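3. Words for the line between two things

3.1 Seam, join, crack and gap

English has many short words for the place where two surfaces meet or nearly meet, and dictionaries treat several of them as near equals. Speakers do not. In the Jenddale interviews, a seam was a line that had been made on purpose, or at least one that did no harm. A crack was damage. A gap had to let something through, if only light or a draught, and a join was talked about mostly by people who had made one themselves, in carpentry, plumbing or dressmaking.

The Trisside interviews show much the same pattern, with one difference. Older speakers there used "seam" for cloth and coal only, and chose "join" for wood, stone and metal. Younger speakers used "seam" for all of these. We take this to be a recent widening of the word, though the recordings do not reach back far enough to date it.

Width mattered less than we had expected. Speakers would call a line in a pavement a gap when it was narrower than the line in a worktop they had just called a join. What they seemed to attend to was whether the two sides belonged together. Where the sides matched in shape, "seam" and "join" were preferred. Where they did not, "gap" and "space" took over, and the verbs changed too: matching sides "meet" or "close", while others "touch" or "rest against" each other.

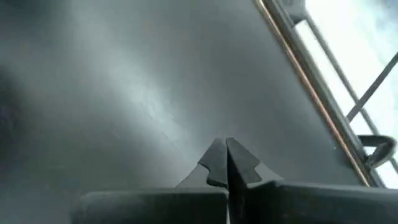 Figure 2. A narrow dark seam between two tapered parts with notched outer edges.

3.2 Coding

Each answer was coded for the noun used, the verb used with it, and any adjective of width. Answers with 2 nouns ("a sort of gap, or a join") were entered under both. We left out answers given only as a gesture. The word list was drawn from the Kang wordbook, cut down to the 9 nouns that came up in both places, and the coding was done in Fokero, which keeps the sound file and the written answer side by side.

Adjectives of width caused the most trouble. "Tight" can describe the line or the fit, and in many answers it was not clear which was meant. "A tight seam" was coded as fit and "a tight gap" as width, following the glosses that speakers gave when asked. "Fine" and "thin" were coded as width throughout. "Clean" was at first put with these, but speakers used it of lines with straight edges, wide or narrow, and it was moved to a class of its own before the counts in Section 4 were made.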